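Products > Studio Tables > Long Tables > Vuketti Long Table

Vuketti Long Table, white

The Vuketti is a long work table for people who make models, cut card, read drawings and drink coffee in the same place. We developed it at Grillwood after many requests from small architecture studios, where one table must serve for everything during the day.

The top is white and comes in one length, 2,601 mm. Its thickness is 32 mm. We chose a white surface with low shine, so that a pencil line or a small cut piece of card can be found easily, also under a strong lamp. Please use a cutting mat when you work with a knife. The surface accepts glue and ink spots quite well if you wipe them in the first minutes, but a knife line will stay.

Use in a studio

A large sheet can be opened flat in the middle and the tall things moved to the sides. Most customers put chairs along one long side and keep the other side for models -- it makes the table easy to walk around. Heavy models are best placed close to the legs. For hot cups and plant pots we recommend a coaster or a saucer, as with any white top.

The table is not made for outdoor use, and it should not stand directly beside a radiator.

Delivery and assembly

The table arrives in 2 packages, the top and the base. You need two persons to turn the top over. All screws and the key are included, together with 13 felt pads (one of them is a spare). Please measure your door and stairs before you order, because the top cannot be divided. Orders placed in January are delivered a little later than usual, when our workshop makes its yearly inventory.

Care

Clean with a soft cloth and warm water. For dried glue, lay a damp cloth on the spot, wait some minutes and then rub gently. Do not use steel wool or powder.

Matching items: Demelden chair, white; Manzano drawer unit.

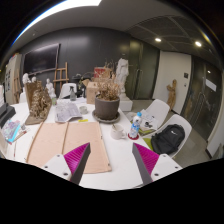 Nuria Paredes
Product Manager, Long Tables

A white table on a working day, with peach card, printed papers, a brown model and a mug with its spoon. If you wish to see the Vuketti before you order, write to me or to my colleague Tùng Đoàn in the showroom, and we will agree on a time.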